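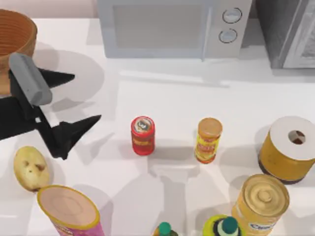 Turel Kitchen Handling Project
Progress report for the period ending in May
Prepared by Tharindu Weerakoon, for the program office at Kastau

1. Where we are

The purpose of this grant is to write a practice guide for testing kitchen robots in simulation, and to try the guide on our own work before we ask other groups to use it. In this period we finished the second draft. It has 11 rules now. The first draft had more, but several of them said the same thing in different words and Ruwan Thambiah has merged them.

We also started the trial runs in the simulated kitchen. The plan was 1,000 runs and we have completed 344. The delay comes from rule 4, which I explain in the next section.

2. Changes in the rules

Rule 4 (scene record). Every run must have a saved record of which objects are on the counter and how each one is placed, upright or lying on the side. In the first draft we asked only for a list of objects. This was not enough. A can that lies on its side is a different task from the same can standing, and our early results mixed the two. We had to repeat 30 runs for this reason.

Rule 6 (objects at the border of the view). The first draft did not say what to do when an object is only partly inside the camera view. Two of our testers treated this differently. The rule now says that such objects stay in the scene record and are marked as partial, and they cannot be chosen as the target of a grasp.

Rule 9 (starting pose). The gripper must be open at the start of each run, and its pose must be saved together with the scene record. Mancuso, our partner for the review, asked for this and we agree with them.

3. Review by partners

Mancuso returned written comments on all rules. Imedik has returned comments on the first half and promised the rest next month. Their main question is whether the guide should give a limit for contact force in simulation. We think it should not give one number for all grippers, but it should require that the chosen limit is written down before the runs begin. Ruwan is preparing the text.

4. Problems

The names of objects are still not the same in all our files. One file says "can", another says "tin", and the script counts them as two types. We will fix the list of names first and then continue the runs.

5. Next period

Complete the remaining runs under the second draft. Receive the second part of the comments from Imedik. Send the third draft to Kastau together with the table of changes. We do not ask for any change in the budget.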